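Kohei Amano answers the phone with his mouth full and apologises three times before he has swallowed. It's just after seven in the morning, and he has been up since four with the sourdough, so this is closer to lunch for him. He wants to talk about bedrooms, mostly, and about why he thinks so many of us furnish them last and worst.

He came to the subject sideways. He spent years repainting secondhand furniture in a rented shed, and then people began asking him what colour to do the walls, and then (he laughs at this part, warmly and for quite a while) what time they ought to be going to bed. His little studio, Edik, has now helped with 198 rooms, nearly all of them small, and plenty of them for teenagers who had strong opinions and parents who had stronger ones.

"I always ask what the last thing is they look at before the light goes off," he says. "People tell me it's the phone, of course. But then they'll say, oh, there's a crack, or there's the back of the door. I grew up staring at the back of a door. I could draw you every line of it."

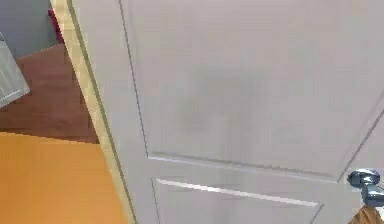
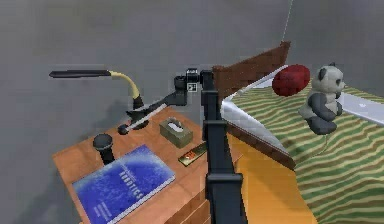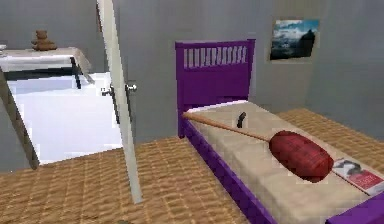

Last picture: a purple single bed against pale grey walls.

Colour is where he gets going, and I let my tea go cold listening. He reckons grey walls have had a hard time of it lately, and that a soft one will put up with almost any favourite colour you care to set beside it. "My mum let me choose mine when I was nine and I chose mustard," he says. "It was awful! I loved it for years, and she never once said a word about it."

He is less patient about spending. A client once arrived with a budget of $1000 and had set aside most of it for a lamp. Kohei talked her down to one that cost $34 from the op shop, and they put what was left towards a decent mattress and heavier curtains. She still sends him a card every October.

Before he goes back to his loaves I ask about his own room. There's a pause, and a bit of chewing. "Half painted," he says. "I've had the tin open since autumn, and my neighbour keeps offering to come over and finish the skirting boards for me. I might let her."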